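Cafeteria tray still feels greasy after washing?
Posted in Kitchen & Cleaning — June 13, 2018

Got a stack of 60 red plastic trays from a school sale in Carnville, want to use them at our church lunches. Washed them 3 times with dish soap and the bumpy part still feels tacky. Rims are fine. Water just beads up in the little grid. Dont want to scratch them. Anything that works??

grurness_mom
Old grease film. Make a paste, baking soda and a little warm water, leave it on 7 minutes, then a soft brush in circles. Sponge alone skips over the low spots in the texture. Rinse hot. Dry standing up — not stacked or they get that smell again.

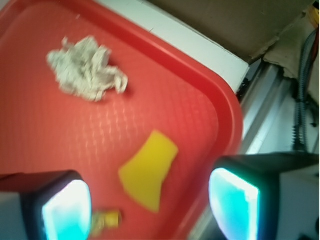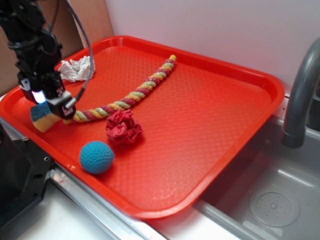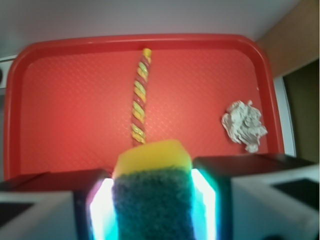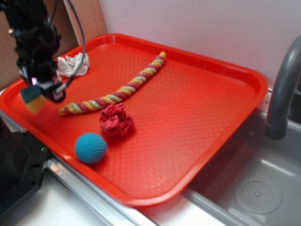 Red trays with the textured floor

releck500
just run em thru the dishwasher

Chaturvedi
Dishwasher warped two of mine, top rack even. I'd go with the paste. If it's still tacky after that, white vinegar, 500 ml in a sink of warm water, soak for an hour. Don't mix it with the baking soda, do one then the other. And skip the green scrubby side, it dulls the shine and then the grease sticks even worse. Also check for sticker glue — mine had old labels underneath and I was spreading it arond every time I wiped. Cooking oil takes that off, then soap.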